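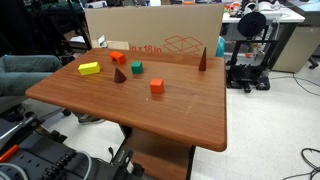
# plukska-blocks

Perception and planning config for tabletop block rearrangement. It builds on the Zadero scene graph and the Clallis grasp planner. Maintainer: Flor Restrepo.

## Contents

- `percept/` — instance segmentation, color and shape heads
- `plan/` — pick order, collision checks, place sampling
- `episodes/` — 2,421 recorded episodes, 200 held out for evaluation
- `tools/replay.py` — steps through an episode offline

## Object classes

| id | shape | color |
|----|-------|-------|
| 0 | block | yellow |
| 1 | arch | orange |
| 2 | cube | green |
| 3 | cube | orange-red |
| 4 | cone, short | dark brown |
| 5 | cone, tall | dark brown |

Classes 4 and 5 share a color and are separated by height only. If depth is missing on the tip, the tracker returns `cone_unknown` and the planner skips the object until the next update.

## Running

```
pip install -e .
plukska plan --scene configs/table.yaml --max-retries 3
```

The table plane is refit at startup. Set `roi.polygon` to the tabletop before the first run — the default covers the whole view, and background color gets through the segmenter.

## Known issues

- Dark brown cones on a reddish-brown wood top have low contrast. Recall drops when the exposure is locked too low.
- The arch is sometimes split into two instances at the notch. `merge_gap` in `percept/post.yaml` controls this.
- Place sampling favors the open front part of the table. The Carhuamaca branch has a uniform sampler, not merged yet.

Label fixes for the held-out episodes are planned for April.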